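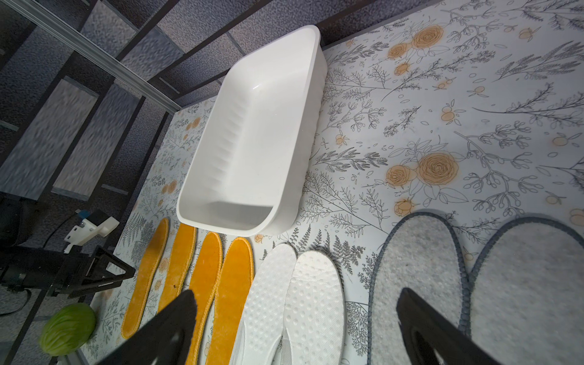

Workshop Forums > Automation > Faults and Fixes

New posts Search Members Log in

Gripper lets go of insoles halfway to the basket
373 views, 6 replies

rerlow_rookie
4 January 2023

Hi all, I'm teaching an arm to put shoe insoles into a plastic basket (yellow, white and grey felt ones) and it was going great until I updated the Sterkasden controller. Now it picks one up, lifts, gets partway over and the fingers just open! No alarm, nothing in the log except code 191, "grip target reached". I've swapped the finger cable already. Any ideas?

solder_and_tea
Sounds like your grip force got reset in the update. Mine went back to factory after the November one and I lost half a day to it. Check the saved profile before you buy anything.

rerlow_rookie
Checked, it's still on 247, same as before. The felt ones hardly ever fall, it's mostly the white ones with the little dimples. I've been grabbing those by the heel. 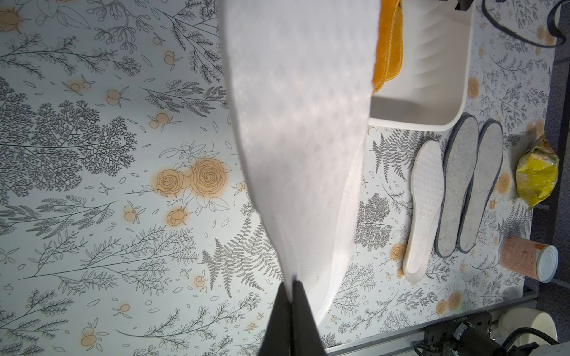 I did try taking them nearer the middle, but then they fold up and catch on the rim of the basket, so I went back to the heel. Slowing the lift down made it a bit better, maybe.

greybox
I don't buy the force theory. 191 means the controller reckons the job's finished, so it's releasing on purpose. Look at your position tolerance. I'd bet the update widened it.

solder_and_tea
Then why do the felt ones stay put? Same program, same tolerance. That's slip, mate.

greybox
Different pick heights, maybe? Anyway, please keep your hands out of there while you're testing. If it opens when it shouldn't, I wouldn't trust it to stay still when it should. I got a nasty pinch off a Sitompul arm that was meant to be paused. Hit the e-stop every time, even for a two second fix.

rerlow_rookie
Okay, fair call on the e-stop, I've been a bit slack with that. Tolerance had changed! Put it back and ran it all afternoon: no more 191, but I still dropped a couple of white ones. So you might both be right? Ordering rubber finger pads from Skovatton and will post how they go.

Share (2) Reply Watch thread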